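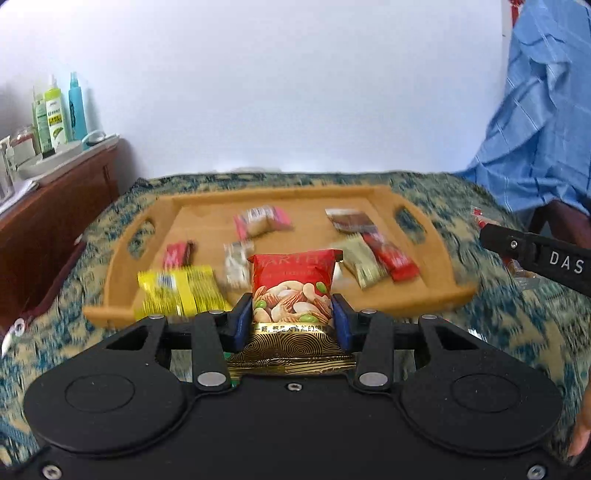
A red bag of mixed nuts over the snack tray

Moving our log collection to Trultilero

2022-04-09

In March we finished moving the log collection of all Arnunberg services to Trultilero. Many of you asked in the channel what has changed and what you must do on your side, so I try to answer both in this item.

Until now, every service wrote its logs to the local disk, and a small script copied the files to shared storage during the night. This worked well when we had few machines. Today we have 194 hosts, and when an instance was replaced before the script started, its last logs were lost. In two incidents this winter we could not find the cause for exactly this reason.

With the new setup, the services write to standard output only. An agent on each host reads the output, adds the service name, the environment and the release number, and sends the records to Trultilero. If the network is down, the agent keeps the records in a buffer on disk and sends them later. The buffer is limited to 2 GB per host. When it is full, debug records are dropped first, then info records. Errors stay as long as it is possible.

Please pay attention to the format. One record is one line of JSON, with the fields time, level, message and request_id. Stack traces must be inside the message field with escaped line breaks. If you use the Jodstead logging library, version 4 already does this and you only need to remove the old file settings. With version 3 the agent will treat every line of a stack trace as a separate record, and the search becomes very hard to read.

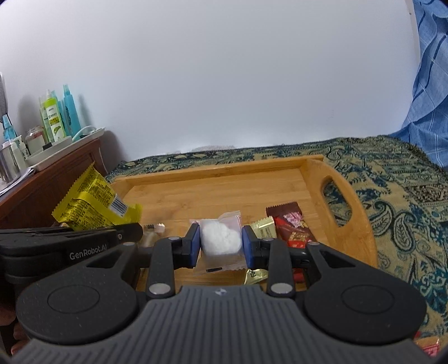
Clear packet with a white fluffy heart, bamboo tray below

The time field must be in UTC. We found several services that still send local time without the offset, and their records appear in the search at the wrong hour. The list of these services is on the wiki page of the project, and the owners have received a ticket.

The batch jobs in the Yáñez data center are not moved yet. They run on an older operating system, for which the agent has no package, and we are testing whether the records can be forwarded over syslog. Until we have a result, please look for these logs in the old shared storage, under the same path as before. The nightly script keeps running there.

Access to the search uses your normal account. If you see an empty result for your own service, check first that the environment filter is correct, because it is set to production by default. For other problems please open a ticket with the label "logging" and include one request_id.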